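Inicio Catálogo Kits Fichas Descargas Contacto

Abril - por Kha Khổng

# Sestov Mesa: ficha del kit y de los datos que trae

¡Hola! Llevo unas semanas peleándome con el kit Sestov Mesa, el de dos brazos que vende Wamcombe, y como la documentación original es más bien escueta he ido juntando mis notas en este README. Corregidme lo que haga falta, que seguro que algo se me ha colado.

## Qué incluye

- Los dos brazos con sus pinzas y el cableado (largo, menos mal).
- Drollow, el programa de teleoperación y grabación.
- 3730 episodios de tareas de cocina, de los que 3000 son de entrenamiento y 600 de validación. Los que sobran son calibraciones y yo ni los cargo.

## Instalación

Descomprimid la carpeta `ong` (viene de Ông, el nombre viejo del proyecto) y lanzad `drollow init`. La primera vez tarda lo suyo - paciencia. Si os da error de puertos, Liên Đoàn colgó un parche en el foro y a mí me funcionó a la primera.

## Tareas

Mi favorita es la de los platos, con más de 300 episodios. El agarre por el borde es lo más delicado de todo el kit y me encanta trastear con él!

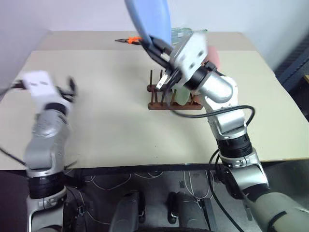
### Categoría: vajilla y escurridor

El brazo derecho sujeta el plato azul claro por el borde, muy inclinado, encima del escurridor de madera. Para esta categoría yo bajo la fuerza de la pinza en `grip.yaml` y dejo la velocidad de fábrica. Pendiente: probarlo con tazas.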